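Tuesday, August 24, 2021

Workshop notebook, Hemham bench room

Picked up the Zadeck mantel clock again. It has been on the shelf since January with a note saying "loses time, stops overnight, strike OK." The note is in my writing and I don't remember writing it, so I started from the beginning.

Movement out of the case. Two screws at the back, one of them a replacement with the wrong head. Strike side let down first, then the going side. The let-down key slips on the square if you don't lean on it, so lean on it. Both springs came down without trouble.

Checked the power before blaming anything else. With the anchor off, the going train ran freely from one click of wind, but it ran unevenly. There was a slow spot once per turn of the third wheel. I marked the wheel with a felt pen and ran it three more times. Same place each time.

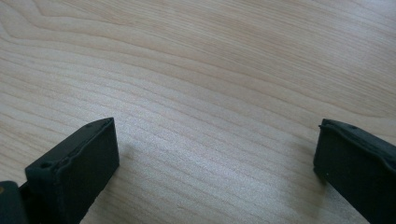

Took the plates apart after lunch. The third wheel pivot on the back end is scored, two rings that you can feel with a fingernail. The hole it runs in is oval, with the wear toward the center wheel as you'd expect. The front hole is fine. Somebody has been in here before and closed the second wheel hole with a punch. It isn't pretty, but it is still holding and I left it alone.

Polished the pivot. Took it down with the fine stone and oil, then the burnisher, until the rings were gone under the loupe. It is a little thinner than the front one now but still straight. Checked it between finger and thumb in the lathe, no wobble.

The bushing is the part I want to write down properly, since I got it wrong on the Vakulenko wall clock last year and had to do it over. What I did this time:

Found the original center of the hole from the unworn side and scribed it before cutting anything. Filed the unworn side to match the wear, so the reamer would start in the middle. Reamed from the inside of the back plate, a few turns at a time, checking that the reamer stood square. Pressed the bushing in flush and broached it from the inside until the wheel would drop under its own weight when the plate was tipped. Cut a new oil sink on the outside.

On the Vakulenko I skipped the filing and the reamer followed the wear, so the hole ended up off center and the depthing was bad. Any bushing that wanders that way should come straight back out. Don't try to save it with a broach. 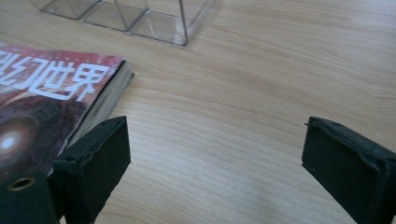
Entry by Zoila Rengifo
Bench notes, clocks

Reassembled with only the going train between the plates. Spun well, and coasted back a bit at the end, which I like to see. No slow spot at the mark. Then put in the strike side, and set the warning wheel wrong the first time, so plates apart again. Got it on the second try.

Oil: Hidora light on the train pivots, the heavier one on the mainsprings. The light bottle is nearly done. Kyrylo, if you order before I do, get two.

Beat was well out when I put it on the test stand. Bent the crutch slightly to the left and it evened up by ear. Running on the stand since late afternoon with a half wind. The rate is still fast, so the bob needs to come down, but I won't touch it until it has gone through a night.

Other things:

The customer asked Kyrylo Kostiuk for a price with and without the case. I told him 70 for the case work if it is only regluing the left molding, and more if the veneer has to be lifted. The quote on the movement stays as it was.

The suspension spring is kinked near the top. It works, but I want a new one before it goes out. We have the brass ends, not the strip.

Dial left as is. The numerals are worn at the four and the five and the owner wants them that way.

To do: check it first thing, write the rate on the card, lower the bob, full wind. Strike count through twelve hours. Order strip.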